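Hi Frauke,

August report for the parts sorting job at Clanside, a bit longer than last time because a lot moved!

## Where the stock stands

We opened the last of the boxes from the Vaslow store and everything is now on one list. The total is 637 switches and buttons, which is more than I guessed in my first plan (I'd put in for far fewer, sorry). Of those, 297 are sorted, checked against the Birkett parts list and back on the shelf. Another 194 are sorted by color but still need their contacts checked with the meter, and I'm doing those in the mornings while it's quiet. The rest are waiting their turn.

The emergency-stop drawer was the worst of it. Three different makers, all thrown in together, and half the contact blocks had come loose from their caps. I spent two full afternoons on that drawer alone and I'm very glad to be done with it.

## What we spent

You approved 90 dollars for bins, trays and labels and I've used nearly all of it. The clear-ish plastic bins are a big step up from the cardboard ones, and they stack too. I did buy one roll of labels too many, so we're set for the next round.

## How the bench works now

I've settled on one layout and I'm sticking to it. A dark mat goes down first (small screws roll less and the caps stand out nicely), then one color per bin, with a shallow tray between them for whatever is being sorted at that moment. Yellow caps go left, green caps go right. Each type gets its own pair of bins when we have enough of them, otherwise they share.

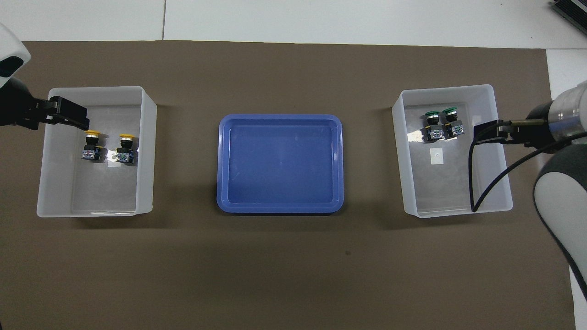

## Next month

- Finish the meter checks and get those parts on the shelf
- Start on the key switches, which are small and fiddly and will be slow
- Type the shelf list into Cluvo so the workshop can search it
- One more stack of bins, if you're happy with that. I'll send the price separately

Could you let me know about the bins before I start on the key switches? I'd like to have them on the shelf first.

Thanks again for backing this, it's been a fun one so far!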